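Trade Talk > Interviews > Software

The man who teaches arms to hesitate

Costel Halilović would like it known that he has nothing against speed. He drives quickly, he eats quickly, and by his own account he left university quickly. But the software he writes for Trasier, a planning tool that decides how a robot arm should get from one place to another, spends a good deal of its life doing very little, and he is proud of every idle moment.

"People see an arm stop and they think it has crashed," he says. "It's thinking. We let waiters think."

We meet on a Wednesday at Goicoechea, the firm that has employed him for 11 years and has moved his desk, he says, further from the kettle each time. His corner has a bench, two monitors and a chair that leans to the left. He offers me the chair.

Trasier began as a repair job. Goicoechea had bought in a planner called Flalla, which was good at finding short paths and had no opinion about whether anyone would want to follow them. Asked to move a cup, Flalla would sometimes take it over the arm's own shoulder. "Perfectly legal," says Halilović. "No collisions. Just a very upsetting way to be handed a cup."

His first fix was a list of rules. By the end of the first winter the list had grown to 200 entries, several of which cancelled each other out, and one of which forbade the arm from pointing at the door. He can't remember why. He threw the lot away and started again with a cost for what he calls surprise: the planner now makes a rough guess at where a bystander would expect the arm to go next, and pays a penalty for doing something else.

Did it work? "It got slower and everybody liked it more. I've tried to apply this to meetings."

The part he is working on now is grasping, and in particular what happens after the fingers close. Most planners, he says, treat a held object as if it had been welded on. A pen is the thing he keeps coming back to. It is thin, it is smooth, and it can turn in the grip while the software goes on believing in the pose it wrote down at the start.

"So you have this lovely confident plan for a pen that is somewhere else. It's off by three degrees, then by more, and the planner is still drawing you a beautiful curve. I was at school with people like that."

Trasier's answer is to keep asking. The wrist camera looks down between the fingers, and the software compares where the top of the object appears with where it ought to be. If the two disagree, the arm pauses and the rest of the plan is worked out afresh from the new pose. The trick is in choosing how much disagreement to put up with. Set the limit too tight and the arm stops for every flicker of light on the plastic. Set it too loose and you are back with the beautiful curve.

Markers with coloured caps are kind to him, he admits, as a strong colour on a pale table is easy to find. "It's cheating a bit. Then you try a grey pen and find out what you really wrote."

He has a low opinion of demonstration videos, his own included. He has a lower one of the settings file, which he describes as "a diary kept by several people who weren't speaking". Much of the past year has gone on a small tool named Carolow that replays a failed run next to the plan it was meant to follow, so that whoever is on shift can see where the two parted company. It was meant to take a fortnight – he says this with no expression at all – and it is now the thing other teams ask for most. None of them has asked for the planner.

"I spent years on the clever bit," he says. "They want the bit with the slider."

Does that bother him? He gives the question some thought, long enough that I wonder about my recorder.

"It would be nice if they asked," he says, and goes to find the kettle.

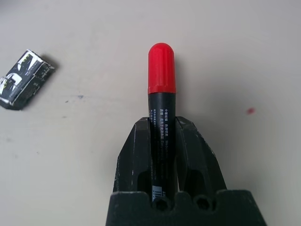 A capped marker held upright in the gripper, seen from the wrist camera.

Related items
Goicoechea opens its test benches to students
Why your path planner takes the long way round
Settings files: a survivor's guide
Replaying failure: first look at Carolow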